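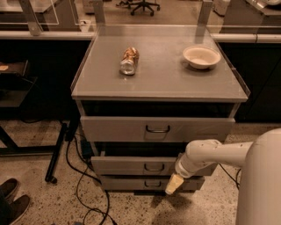
A crushed can and a white bowl on top of the drawer cabinet.

About Coseta

Coseta is a small health research group that studies how people's expectations change the way their bodies heal. Our subject is pain, mostly, with a side interest in sleep. We work with adults getting over knee and shoulder surgery, and we spend a lot of our day asking them to pick a number between zero and ten. They are very patient with us.

The group was started by Rodrigo Veloso and Custódio Carvalho, who met while arguing over a placebo study in a hospital cafeteria line. Rodrigo thought the result was wrong. Custódio thought the result was right and the paper was badly written. They repeated the study together and found that each had a point, a finding neither has ever brought up at a staff meeting.

What we study

A person who believes a treatment will help often feels better before the treatment has had time to do much. Doctors have known this for a very long time and have mostly treated it as a nuisance, something to subtract from the real result. We would like to know how it works, how long it lasts, and whether it can be used openly, with the patient fully in on it.

Our main project, Bettencourt, follows people through their first weeks at home after an operation. It is named after the street our first office was on, back when we had a view of a parking lot and one good chair. The study has 81 people in it. It was planned for 80, but a husband and wife booked their knees for the same week and refused to be separated.

Rarevholm is the sleep study. It asks whether telling people they slept well makes them less sore the next day. Early on we learned that telling people they slept well mainly makes them want to tell you how they slept. We rewrote the questionnaire and left a larger box for comments.

What we don't do

We don't sell supplements, bracelets, recordings of the ocean, or a course. We don't believe you can think your way out of a broken hip. If you have read somewhere that we do, please send us the link, and Custódio will write them one of his letters. He has a folder of them.

We also can't give medical advice by phone or email. Your own doctor has met you, so please start there.

How we're paid for

Most of our money comes from research grants, which run for 3 years at a time and take what feels like 4 to apply for. Hotex supplies our scheduling software and has no say in what we study or publish. We publish everything, including the studies where nothing happened. Those get fewer invitations to speak, but the reference lists are lovely.

Taking part

We open enrollment for new participants every October. You need to be over 18, have surgery already scheduled, and be willing to fill out a short diary each evening. We cover parking. Our coffee has been the subject of written complaints, and you are welcome to bring your own.

To be added to the list, use the contact form or ask at the front desk.

Page last updated January 31, 2019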